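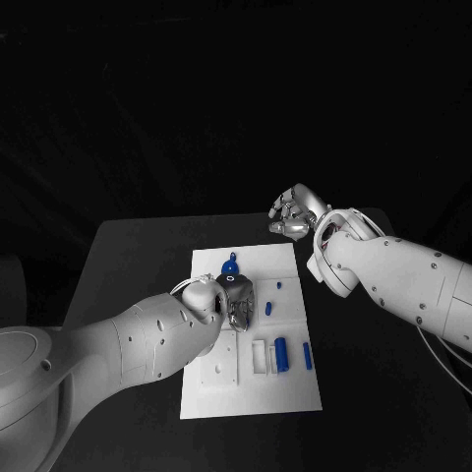

Hannelore Wallner asked after the spring visit whether the students were programming the arms themselves or just running routines that came with them, and whether the grant was paying for the first or the second. She also wanted to know why a second term was needed for one assembly task.

Both questions are fair and this report tries to answer them. It covers the second term of the Stevness two-arm assembly project, funded under the Castell schools grant. It was written by Florian Aebischer, project lead, with notes from the student logbooks.

Who does what

The low-level motion control comes with the arms and the students do not touch it. Everything above that is theirs: where each hand goes, in what order, how far the fingers close, and what happens when a part is not where it should be. In the first term most of this was done by teleoperation, with one student driving and another writing down what went wrong. In the second term the students used those recordings to train a policy for the easier steps and wrote scripts for the rest.

The group meets on Thursday afternoons. It has been split into a hardware pair, a data group and a test group since August. Students changed groups once, at mid-term. Next time we will let them change twice, as the test group had the dullest work and got tired of it.

The task

The board is the Schwaiger practice board, which the students drew up and printed in the school workshop. It has white fixtures and loose blue parts in different sizes. A full run means every loose part seated in its own fixture with no human touching the board. A run is stopped if a part leaves the table or if the two hands come too close to each other.

Work completed

The students recorded 648 teleoperated demonstrations. The target in the application was lower, but the early recordings were uneven and many had long pauses while the driver worked out what to do next. The data group went through all of them and set 51 aside as unusable, mostly for dropped parts or a missing video stream.

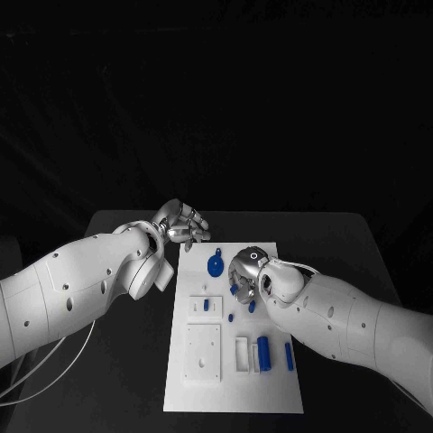

The test group then ran two rounds of trials, 40 in each. Between the rounds the only changes were a slower approach speed and a new rule for the order of the parts. The second round had fewer stopped runs and the students consider the order rule the bigger cause. We have not tested the two changes separately, so that is an opinion for now.

Thick parts are reliable. Thin ones are not. The fingers close on a thin part at a slightly different angle each time, and a small error at the grip becomes a large one at the hole. Two students tried a regrasp step, where the part is put down and picked up again closer to its base. It helps but it makes the run much longer.

Handing a part from one hand to the other was in the original plan and has not been reached. It should be treated as moved to next term.

Problems

We lost three sessions to a cable fault in one wrist. The connector worked loose during long runs and the hand stopped responding. The supplier, Jendel, sent a replacement under warranty, and the hardware pair now checks both wrists before power-on. The check is on the start-up sheet.

Storage was also underestimated. The recordings filled the first drive before mid-term and the second one came out of the consumables line. The revised budget table is attached separately. The total has not changed.

Attendance dropped in exam weeks, as it did last year. No trials were scheduled then, so the effect on the results was small, but the logbooks from those weeks are thin.

Why a second term

The first term went mostly on calibration, safety training and learning to drive the arms well enough for the recordings to be worth keeping. The trials described here could not have been run then. A single term would have paid for the setup and very little else.

Next steps

The order rule and the slower approach will be tested one at a time. The regrasp step will be kept for thin parts only. Hand-to-hand transfer starts once the thin parts seat in more than half the runs, and if that has not happened by mid-term we will drop it and say so in the next report.

The students would like to show the board at the regional club day. We ask for approval to use the remaining travel money for this. Transport cases for the arms are on loan from Castell and would need to be booked a month ahead.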